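Prandton Students Complete Fall Term of Bin-Picking Project

2020-01-07

The Department of Engineering at Prandton College has announced the completion of the first phase of its student project in robotic bin picking. The project, which began at the start of the fall term, is open to undergraduates in their second year and above and carries course credit in mechanical or computer engineering. This term 25 students were enrolled, working in teams under the supervision of Dr. Esben Bech and laboratory instructor Chie Shibata.

Bin picking is the task of having a robot arm find, grasp and lift single parts from a container in which they lie in no set order. It is a common need in warehouses and parts plants, and it brings together several subjects that students at Prandton otherwise meet in separate courses, among them camera calibration, motion planning and gripper design. Students entering the project must have passed the introductory course in control systems and the department's safety test for industrial equipment.

The teams shared one work cell in the Fukuda Laboratory on the ground floor of the engineering building. Each was assigned a weekly block of time on the arm and was required to submit its program in advance for review. Programs that had not been run in simulation were not admitted to the cell. According to Dr. Bech, this rule caused some delay in the early weeks but was kept in place for the whole term.

"Students are used to being able to try a thing and see what happens," Dr. Bech said. "With a machine of this size, they have to be able to tell us beforehand what it is going to do. Most of them came to write better programs as a result."

The software written by the teams has been gathered into a shared package named Hasta, which will remain in use next term. It contains the grasp planner, the logging tools and a small set of routines for moving parts that have come to rest against a wall of the bin. Work on the last of these was led by Hoi-yan Yip, a third-year student in computer engineering, whose team recorded 1,133 grasp attempts between the start of the term and the final review in November. The records include failed attempts, and each one is labeled with the type of part and its position in the bin.

Colored blocks were used as the main test parts. Their flat faces suit a finger gripper, but a block lying close to a wall may leave too little room for the fingers to close on both sides, and the teams differed in how they dealt with this. Ms. Yip's team chose to slide the block toward the center before attempting a grasp. A second team, led by Sota Maruyama, instead changed the angle at which the arm entered the bin. 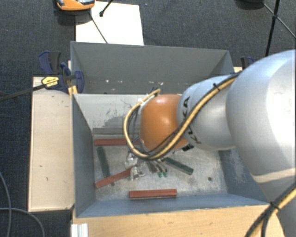

Both methods were presented at the final review, where each team was given 400 seconds of running time and was not allowed to touch the controls after the start signal. The review panel was made up of 7 members of the teaching staff. Teams were graded on their written reports and test records as well as on the run itself, with the run counting for the smaller share of the grade. The department does not publish a ranking.

Kaede Nagano, a fourth-year student who served as safety lead, was commended by the panel for her revision of the cell's start-up checklist. The revised version has been adopted for all courses that make use of the laboratory.

The second phase begins with the spring term. Teams will move on to parts of irregular shape and will be asked to sort mixed parts by type after picking. Bitden, a maker of packaging equipment, has agreed to lend sample parts for this purpose and to host one visit to its plant.

Students who wish to join the project in the spring should apply in writing to Ms. Shibata at the laboratory office. Applications should include a transcript and a short statement of previous work. Students already enrolled do not need to apply again.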